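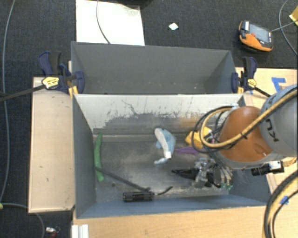
The two grey bins, with the mixed bits in the front one.

Flolavley Sorting and Storage Group
Minutes of the November 2023 meeting

Present: eight members of the group. Apologies were received from two others, both with heavy colds, and the meeting sent them its good wishes and a promise to save some of the ginger cake.

Welcome

The chair welcomed everyone in out of the rain and thanked those who had come early to put the heating on and find the good chairs. It was agreed to take the bins first while we were all fresh, and to leave the matter of the cupboard key until after tea, given how long it took us last time.

Minutes of the last meeting

These were read through and agreed, with one small change. Under "Shelving" the minutes said that the low shelf had been moved to the window wall, when it had only been talked about. The secretary apologised for being ahead of events. The shelf is still where it was, and everyone seemed on the whole quite content with that.

The two grey bins

This took up the greater part of the evening, and a very good-natured discussion it was. The rear bin is empty and the front one has the mixed bits in it: the long green piece, the thin grey rod, the black ribbed cylinder, the short hooked black piece, the light blue and white one, and the purple and yellow pieces.

It was felt that having everything in the one bin has some merit, as you always know where to look, but that the rear bin is going rather to waste. Several members would like to see the two put to proper use, with pieces that have been looked over going in the rear and anything still to be looked over staying in the front. One member said she had been assuming for ages that this was the rule already, and had been following it all by herself. She was thanked warmly for her efforts.

Another suggestion was to divide things by length, with the long pieces in one bin and the short in the other. This was talked through at some length (no joke intended, though one was made). The difficulty is with the middling pieces, and we could not agree on what middling meant. The idea was put aside kindly and may come back another day.

A third member asked whether things might be divided by colour, which would at least look cheerful. It was pointed out that the black and grey pieces would then be in together and the thin rod would be even harder to spot than it is at present, lying as it does across the bottom of the green one. The meeting had some sympathy with this. Anybody who has gone hunting for that rod will know the feeling.

Agreed: to try the first suggestion for four weeks and see how we get on. Front bin for pieces waiting to be looked over, rear bin for pieces done with. Nothing else to change in the meantime, please, however tempting.

What the pieces are

A longish conversation followed about what we ought to call everything. At present the green one is known as "the bean" to some and "the green handle" to others, and there has been at least one mix-up on the list as a result. The purple one has even more names, none of which the secretary feels able to spell. It was agreed to go by plain colour and shape on the list from now on, so "long green, curved", "purple, narrow at one end", and so forth, and to leave the pet names for conversation. The light blue and white piece gave us some trouble, as it has a curve and a pale strip and a little white block at the end of the strip, and will need a longer line than the rest.

Agreed: secretary to write out the list afresh in these terms and pin it inside the cupboard door.

State of the front bin

It was remarked that the front bin is looking its age. The far wall is heavily scuffed on its lower part, with dark scratches and streaks running down it, and there is a faint yellowish-brown stain towards the right. The floor is worn as well, with dusty patches. The rear bin, by comparison, came in for a good deal of praise for its smooth walls.

Opinion was divided on whether this matters. Some felt that a bin is there to be scraped and knocked, and that the marks do no harm to anybody. Others felt that a dusty floor means dusty pieces, and that a wipe round with a damp cloth is not a great deal to ask. Both sides came together very happily over the cloth. The scratches are to be left alone. A member who has some cleaning paste left over from doing her oven offered to try a dab on the stain, in one corner first, and to report back.

The question of a replacement was raised. One member had looked through the Smits catalogue and found a grey bin she thought near enough in size, and another had seen something similar from Rusener with a lid. There was a brief but lively exchange on lids. The general view was that a lid only ends up leaning against the wall and falling over. No money is to be spent at present, and both pages have been put in the folder for when we come back to it.

Agreed: wipe the front bin out before the trial begins, and take the pieces out first this time.

The carpet

The chair asked that we all have a care for the carpet round the bins. It is dark and has a good texture to it, and small things dropped there are the very devil to find again. If you drop something, do please stop and look for it then and there, on hands and knees if need be. A torch is kept on the hook by the light switch. It was suggested that we put down an old bed sheet on sorting evenings, and a member has kindly offered one with a pattern of bluebells on it.

The Flunuvora shelf

A short item. The boxes left over from the Flunuvora display are still on the top shelf and still have not been opened. Nobody could remember with any confidence what is in them. Two members offered to get them down between them, using the proper steps and not the piano stool. Anything that belongs with the mixed bits is to go in the front bin to be looked over like everything else.

Tea

Tea was taken at this point, with the ginger cake and some rather fine cheese scones. The meeting recorded its thanks to the bakers.

The cupboard key

The spare key has been found. It was on the main key ring the whole time, next to the other one. The item was closed with some relief.

Any other business

A member asked whether the sorting evenings might start a little earlier during the dark months. There was general support, and the chair will ask about the room.

It was also asked whether somebody might bring a softer cushion for the chair nearest the radiator. Offers welcome.

Next meeting

In February, same room, when we shall hear how the two bins have been getting on. Would whoever took home the large blue teapot please bring it back before then.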